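Rarkden Public Library
The Rarkden Public Library will change its lending rules in November. This thread sets out what will be different for cardholders. Please read it through before your next visit.

Rarkden Public Library
Late fees on books, magazines and audiobooks will end. Fees already on an account will be cleared without any request from the cardholder. At present, 818 accounts are blocked by unpaid fees, and all of them will be reopened.

Rarkden Public Library
Charges for lost or badly damaged items will stay in place. An item will be treated as lost when it is 5 weeks overdue. If it is returned in good condition after that date, the charge will be removed.

Rarkden Public Library
Loans will renew on their own up to 2 times, unless another reader has placed a hold. A notice will be sent by email or text before each renewal. Cardholders without either may ask for a printed notice at the front desk.

Rarkden Public Library
The Mao Street branch will keep its present hours. The Dulloleo branch will open at 9 a.m. and close at 7 p.m. – one hour later than now. The book drop at both branches remains open overnight.

Rarkden Public Library
The online catalog will move to the Vorerus system in the same month. Card numbers and PINs will carry over. Saved reading lists will not, and readers who wish to keep them should print or copy them before the change.

Rarkden Public Library
We received 882 replies to the spring survey on lending. Many readers asked for longer loans on large-print titles. That request is under review, and a decision will be posted on this account.

Rarkden Public Library
Questions about an account may be taken to the front desk at either branch. Please do not post card numbers in replies to this thread.

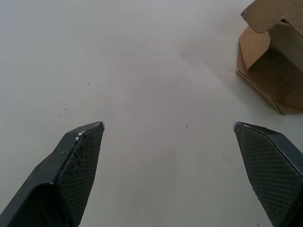 Two dark gripper fingers over a pale tabletop.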